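From: Rizal Menon
To: equipment list
Date: Sat 24 April
Subject: Re: Hand-held grippers, second pair or not?

> Before I sign anything, can someone tell me why we need a second pair
> of grippers when the first lot only arrived in February? The Olen quote
> is $2,509 and I had pencilled in $1,482 for the whole quarter.
> — Liem

Liem, fair question. The February order covered one kitchen. Dralholm wants a second kitchen recording at the same time, and the pan tasks need a gripper in each hand, so a single spare won't get us there.

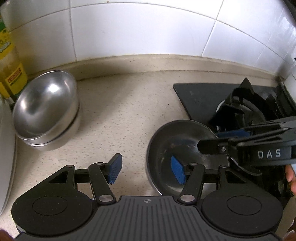
The blue finger pads are the part I'd budget for separately. Scuffed cookware and stove grates are hard on them, and I'd sooner have a box on the shelf than wait on freight. Sumari has quoted $512 for pads and pivot pins, enough for both kitchens.

My suggestion is to order the Sumari parts now out of this quarter's money and push the Olen pair to the next one. That leaves $970 unspent. Dralholm can live with a start four weeks later — I asked them on the phone, but I'll get it in writing.

Could you check whether the Olen price includes GST? The quote doesn't say.

Rizal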